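Mug racks, mug trees or just a shelf? Show us your set-up

Kitchen & Table > Storage and Display
31 comments · 14 shares

kettlefirst
Right, I have a confession. I went in for a new washing-up bowl and came out of Grollell with a wire mug rack, the sort with a wooden dowel down one side, and I am ridiculously pleased with it. I already had a round wooden mug tree and had always thought trees were the only sensible choice, but now I've got both out together on the table and I can't decide which one gets the spot by the kettle. The white cups look so smart upside down on the wire one! But the teal and the red just belong on the tree, they look like fruit. I've been swapping things about since breakfast and my tea has gone cold twice.

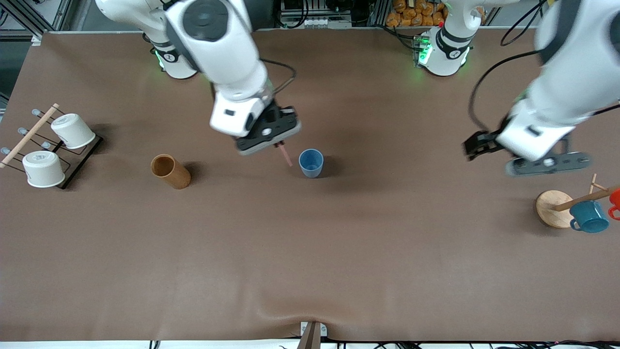

The kettle corner is only 27 cm deep before you hit the bread bin, so it really is one or the other, and whatever loses goes on top of the fridge with the cake tins. I'd love to hear what the rest of you do. Do you keep cups near the kettle or near the sink? Does anybody still use hooks under a shelf?

pudding_lane
Tree, every time. We've had ours for donkey's years and it's been through two kitchens. You can see what you've got at a glance and you can grab one half asleep. I do love that teal though, lovely colour next to the red.

oldgreyteapot
Going to disagree with pudding_lane here. Trees are fine until you take three mugs off the same side and the whole thing goes over. Mine went over on a Friday night and took the handle off a Corkance mug I'd had since college. I've been a shelf person from that day on. Plain shelf, cups in rows, done.

pudding_lane
That's a wobbly tree, though. A decent one has a heavy base. And you take them off evenly!

oldgreyteapot
I'm not doing sums before my first cup of tea.

kettlefirst
Ha! Fair enough. Mine feels steady so far but I haven't tried loading it up lopsided on purpose. I might, over a cushion.

marmaladeshed
Can I ask about the plain cups, the ones with no handles? That's my problem. We've got a wood-grain one a bit like yours and a whole gang of plastic ones for the children, and there isn't a rack in the world that will take them. They end up standing about on the side looking lost.

kettlefirst
Same trouble! The blue one and the wood-grain one just stand on the table by themselves. I did think about a little tray for them. There's a nice one at Kokcombe but it's a bit wide for my corner.

tinribs
Stack them. If they've got straight sides, put a square of kitchen paper in between or you'll be there all morning trying to pull them apart. I do the whole lot that way in the caravan, where the entire crockery cupboard is 72 cm across and has to hold plates as well.

marmaladeshed
Oh, kitchen paper is clever. Doing that tonight.

fernandfiddle
Coming in on the upside-down question, which I notice everyone has politely walked round. Rims down or rims up? I wrote a long piece on this for our newsletter in March and had more letters about it than about anything else I've ever done, including the one on gravy. I'm firmly rims down. Dust goes in an open cup faster than you'd think, especially if you live on a road like ours, and a wire rack lets the air get up inside so they don't go musty.
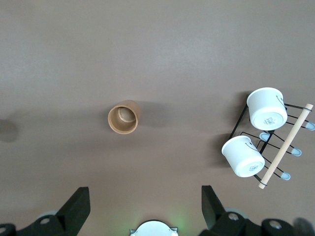
fernandfiddle
Section editor, Storage and Display

The one thing I'd say is to peel the sticker off the bottom before you use the rack in earnest. With rims down, the base is the bit everyone looks at! Warm soapy water, leave it a while, then a thumbnail. If there's any gum left, a dab of cooking oil shifts it.

oldgreyteapot
Rims up. My gran said rims down traps the damp and I've never seen a reason to go against her.

fernandfiddle
On a flat shelf I'm with your gran. On wire I think she'd come round.

oldgreyteapot
You didn't know my gran.

pudding_lane
Rims don't come into it on a tree, they hang sideways. Just saying.

tinribs
Does the dowel do anything, or is it just for looks? I had a wire dish drainer from Lins with a wooden bar and the wood went black at the ends where it sat in the wet.

kettlefirst
Mine works as a handle, I pick the whole thing up by it when I wipe underneath. Good point about the wet, I hadn't thought of that. I'll dry the cups with a towel first. Perhaps a rub of oil on the wood as well?

tinribs
Yes, board oil if you've got it. Two thin coats and let it dry properly. I should have done that with mine.

marmaladeshed
Kettle, my vote is rack by the kettle, tree on the table. Then everyone can reach the colourful ones at breakfast and the white ones are there for visitors.

kettlefirst
Ooh. I hadn't even considered leaving one on the table for good. There's plenty of room at the back by the wall. Trying it now, will report back after tea!

Load 8 more replies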